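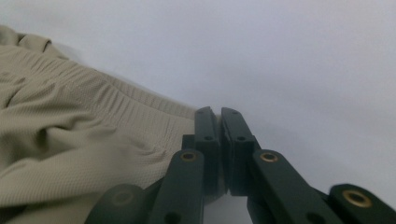

Khaki fabric, gathered band toward the top. Pale surface.

29 April 2022
Workshop log, Skorstead, bay 2

Breakdown sheets for the van pool, first pass. Pulled every roadside call-out since the pool changed over to the Quinlan vans and sorted by what stopped the vehicle, ignoring what the driver wrote in the box. Drivers write "battery" for anything that won't crank. On the older sheets that hid a lot of starter and ground strap trouble.

Battery proper is still the top cause. Next is the charging side, then coolant loss, then tires. Gearbox faults are near the bottom, which I did not expect given the complaints from Polomness.

Van 9 on the ramp this morning. Odometer has gone up 4,000 miles since the March service. Reported fault: intermittent no-start, worse after short runs. Battery load tested OK. Rated 855 CCA, tester passed it with margin. Voltage drop on the ground side while cranking was well over what I'd accept. Took the strap off at the body end. Paint under the lug, corrosion on the face, bolt hand tight at best. Cleaned to bare metal, new lug, torqued, greased. Drop now within limits. Cranked it ten times in a row, no hesitation.

Same strap position on the other vans from that batch, so they should all get looked at. Added to the ramp list under "ground, body end". Do the two Polomness vans first, they do the most stop-start work.

Coolant: the losses are nearly all the lower hose joint. The Gaker spring clamps seem to lose tension once they have been off and on a few times. Stop reusing them. Stores has worm-drive clamps in the right size, bin label is wrong (says heater hose). Pressure test after fitting and again cold the next day.

Mileage between call-outs - I want this per van as well as for the pool. The pool figure looks respectable and hides two bad vans. Half the older sheets have no odometer reading, so those will have to come from the fuel records. Not done yet.

Parts used today:
Ground lug, 1
Body bolt, 1
Contact grease
Coolant hose clamps, 2 (van 6, lower joint)

Van 6 holding pressure at close. Leave it in the bay over the weekend and recheck before it goes out.

Open items:
Scan tool still drops its connection on the rear port. Use the short cable.
220 amp fuse for the liftgate circuit on back order. Van 4 stays on light duty, liftgate isolated and tagged.
Sheet needs a separate box for "engine cranks, yes/no" - will redraw it and send a copy to Polomness.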